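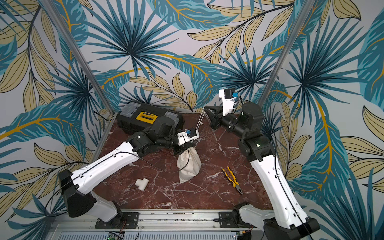
Budget for the boring stuff first, before you even look at arms! I learned this pricing out our second two-arm cell at Pullthorpe, where I'd put down a number for the arms and a big fat zero for everything else. Get a sheet of paper and list what the arms bolt to, what they reach over and what they'll pick up. On ours that meant a front rail, mounting plates, corner posts, wall covering (yes, the palm leaves cost money) and a camera for each wrist. Then the props — a drawstring bag, a PVC tee, pliers, a toolbox. Cheap one at a time, but they add up.

Next, cables. Measure with the arm stretched all the way out, then add slack. I ordered clips from Grovo in a pack of 144 and I'm still glad I did.

Now get two quotes for the frame. Mine came from Grindora and Wanyama, and they were 22 percent apart for the same cut list (ask if cutting is included, it wasn't in one of them). The one I picked came to $1,701 delivered.

Last, put aside money for spares. Erasto Owino, who signs off on my orders, wanted 10 percent and I asked for 15. We went with 15 — gripper fingers and one extra joint motor ate most of it by April.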